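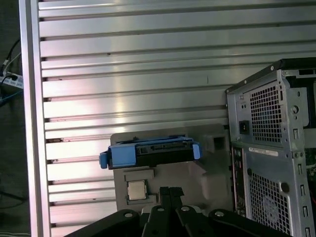 The Pistora town library will open its repair room to the public in October, giving residents a place to fix lamps, radios, toasters and other small household items at no charge. The room takes over the old periodicals storage space on the ground floor, which has been closed since the magazine collection was moved upstairs. Most of the budget went into things visitors may not think much about, among them a white power strip or connector block, storage for screws and small parts such as a light gray molded tray with recessed pockets, and new overhead lighting. The rest paid for hand tools, two soldering irons and a sewing machine.

The library will run the room for eight months as a trial. It will be open in the evening, from 5 p.m. to 8 p.m., and on one morning each week that has not been settled yet. Visitors will need a library card. Anyone without one can sign up at the front desk, and people who live in nearby Abugri can use the room on the same terms as Pistora residents under the lending agreement between the two towns.

Junpei Wada, who will manage the room, said the idea came from questions at the information desk. People kept asking for repair manuals, he said, and then asking where they could borrow a screwdriver small enough to do the job.

"We had the books but not the tools," Wada said. "A lot of these repairs take 20 minutes once you have the right bit and somewhere to put the screws down."

Wada worked for 13 years at Sornar, an appliance service shop on the edge of town that closed last winter. Some of the hand tools in the room were bought from the shop's closing sale. He said the most common problems he saw there were broken cords, worn switches and clogged vacuum cleaners, and he expects to see the same ones at the library.

Staff will help visitors find the fault and show them how to use the tools, but the owner of the item does the work. Microwaves, gas heaters and anything with a large battery will not be accepted. Items must be small enough for one person to carry in, and they cannot be left overnight.

Up to 12 people can use the room at one time. Places can be reserved by phone or at the front desk, and two will be kept open each evening for people who walk in. Children under 13 must come with an adult.

Spare parts are not included. The library will keep a short supply of fuses, plugs and thread, sold at cost, and will post a list of local stores that carry other parts. Vakska, the hardware store on the main square, has agreed to give cardholders a small discount on cords and switches during the trial.

The library will also offer a beginners' evening once a month – the first will cover rewiring a table lamp, and the second will deal with mending zippers and seams. Both are free, but registration is required.

A report on how often the room is used will go to the town council at the end of the trial. The council will then decide whether to pay for a second year.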